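The Wonderful World of Wrapping Things in Tape

Give me a smooth surface and a roll of clear tape and I'm happy for an hour. I wrap tool handles, plant stakes, the ends of curtain rods, anything that slips or scratches. When I moved into my place on Lekside last May I got through 200 feet of the stuff, and I still had half a cupboard to go!

The beauty is in the layers. One turn of film on hard white plastic is almost invisible, but keep going and it turns milky, the creases pile up, and every ridge starts catching the light (I could look at a good crinkle all day).

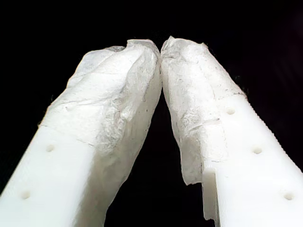 Which tape should a beginner buy?

Get the thin, cheap, see-through kind and a roll longer than you think you need. It folds easily, it forgives a crooked start, and you can peel it back and go again.

A ragged lower edge doesn't bother me, though some wrappers trim theirs with nail scissors. I do press down any loose flap with my thumb, then leave the tip for last, where the film likes to bunch into a knob. My own worst habit is tearing with my teeth. It leaves frayed bits sticking out all over, and I've got a drawer full of Jarby handles to prove it. They're going to get a second coat this weekend, with the wide roll this time.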